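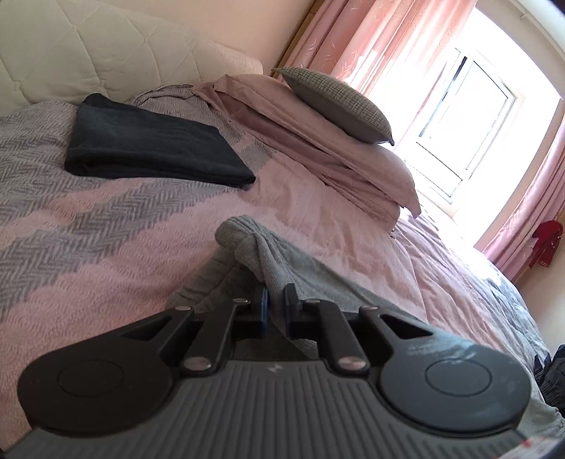

Gripper jaws closing on a fold of grey knit, with a folded dark stack lying by the pillows.

Dullby releases Fistis 3, planning software for robots that handle cloth

Dec 17, 2025. Fistis 3 is out today, and I get to write the announcement because I lost a bet with Jabari Mabula over whether we'd ship before the end of the year. (I said no. I have never been so happy to lose one.) I'm Cinzia Mazza, I run the software side at Dullby, and I've spent most of my working life getting machines to deal with sweaters.

If you've used Fistis before, you know the basic idea. It sits between the cameras and the arm controller, looks at a piece of clothing, decides where to grab it and in what order to make the folds, and sends out a motion plan. Fistis 2 did that pretty well on a clean table with a plain background. Then people took it home to real bedrooms with patterned blankets and heaps of clothes and the sun coming straight in through the window, and we got a lot of email.

So version 3 is mostly about that email.

The big change is the new grasp planner. The old one picked a single point on the cloth and went for it. The new one looks for folds, hems and ribbed edges, scores each of them, and keeps a running list of backups while the jaws are still closing. If the fabric slides, the planner can switch to the next candidate without backing the arm all the way out and starting over. Chaiwat Phuthong wrote most of it, threw it away in March, and wrote it again, and the second one is so much better that I've forgiven him for the schedule.

We also rebuilt the part that separates the garment from whatever it's lying on. Grey knit on a grey and pink blanket used to be our worst case by a mile! The segmentation model is now trained on 1542 hand-held gripper recordings made on beds, couches and floors, and it copes with blown-out windows and tilted views without anyone having to fiddle with exposure settings. It still has trouble with sheer fabrics, and black on black is hit or miss. Those are next on my list.

A few other things that are new:

Replay viewer. Step through any plan after the fact and see what the planner thought the cloth was doing at each moment. You can scrub backward, leave notes on a step, and send a link to a coworker.

Fold recipes. Write your own folding order in a plain text file. There are 20 recipes in the box, including the long-sleeve one everybody kept asking us for.

Smaller install. You no longer need the separate calibration package. Run the setup tool, wave the gripper over the printed target and you're done.

Logging that you can read. Mayuree Chantharasri went through every error message in the product and rewrote the ones that made no sense, including several of mine. "Grasp state invalid (7)" is gone and will not be missed.

Our first outside users have been the folks at Koludov, who run a laundry and alterations business and have had the preview since the fall. "Before, we had a person standing next to the cell to nudge it whenever a sleeve ended up underneath," says Leonardo Sorrentino, operations lead at Koludov. "We still check on it, but she's back at the pressing station most of the day now. I'd like it to be faster on heavy knits, and I've told Cinzia so more than once."

He has, and we're working on it. Planning time on thick garments is better than in Fistis 2 and still longer than I want. Expect an update in March with a faster cloth model, which Jabari already has running on his desk.

Fistis 3 works with the Rinaldi controller out of the box, and there's an open interface if you're running something else. You'll need to write a small adapter for it (ours for Rinaldi is in the docs, so feel free to copy it). Old Fistis 2 projects open fine, but saved grasp settings don't carry over. The new planner scores things differently, and the old numbers would only confuse it.

The software is available today from the Dullby download page. Current customers get the upgrade at no charge. The first 1000 new registrations get a full year of support along with the license, and schools can write to us for classroom terms. Release notes, known issues and a sample project are all in the download.

About Dullby

Dullby makes perception and planning software for robots that work with soft materials. We sell to laundries, garment makers and research labs, and we answer our own support mail.

Press contact: Mayuree Chantharasri, Dullby press desk. Interviews and demo sessions can be set up by request.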